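The mast that finally went up in Pluvstead

I've lived in Pluvstead for nine years, and for most of that time I've made phone calls from the end of the garden, next to the compost bin. So when Willell switched on its new mast behind the cricket pavilion last month, I went a bit silly and rang my sister from the bath!
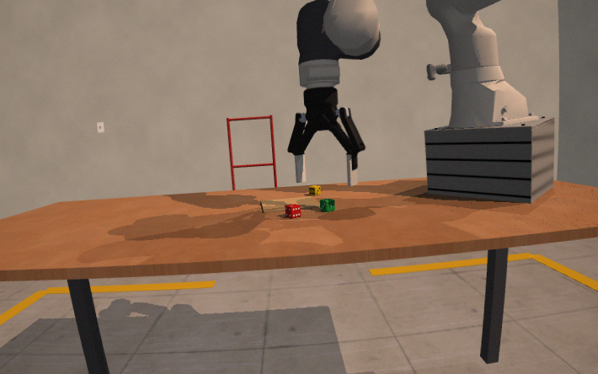

Genivaldo Coutinho
Columnist, phones and broadband

The village has 922 homes, and until September we shared one tired old mast over in Luangrath, on the wrong side of the hill. You could get a text out if you were patient. Video calls were for people with decent broadband, and our broadband is (let's be kind) a work in progress.

I've been running speed tests in my slippers ever since. At the kitchen table I now get 317 megabits a second on a good morning, dropping to roughly 30 when the school run starts and everyone's parked up by the green scrolling. 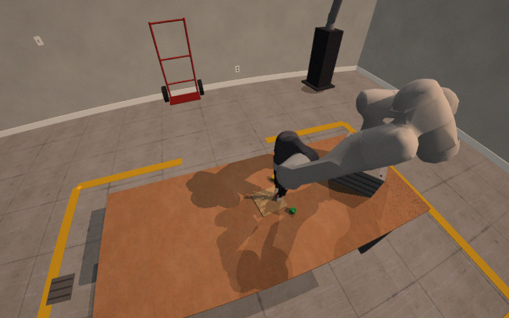
That dip bothers me less than I expected. I used to dream of having 30 at all, and it's plenty for a film and a bit of work on the side. My neighbour's on Velier, which rents space on the same mast, and she gets much the same as me in the evenings but loses signal completely in her utility room – thick stone walls, and no mast is going to fix those.

Wi-Fi calling helps there, by the way. It was switched off on her phone and had been for years, so do go and look in your settings. 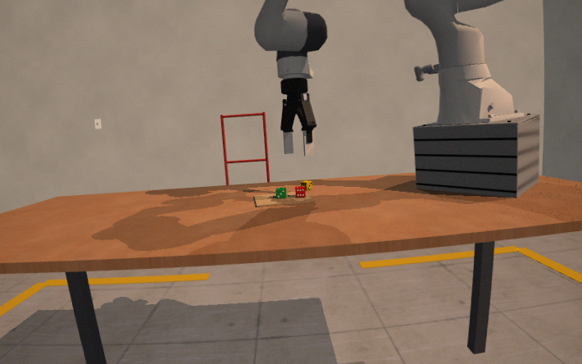 Then there's the price. I'm paying £26 a month for a SIM with unlimited data, on a rolling plan, and I'm seriously tempted to ditch the landline broadband altogether and stick a 5G router on the windowsill. I've borrowed one to try until November. So far it's coped with everything except my son's game updates, which seem to arrive at teatime and flatten the lot of us.
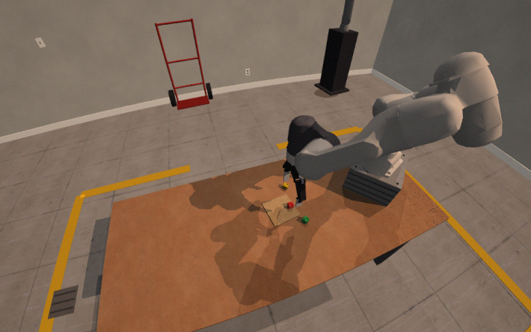

Robot arm over a table with three small cubes and a square board.

If you're thinking of doing the same, try the router in an upstairs window first, on the side facing the mast. Mine doubled its speed when I moved it from the hall to the landing, and it's staying there, even if the cable does run across the top stair.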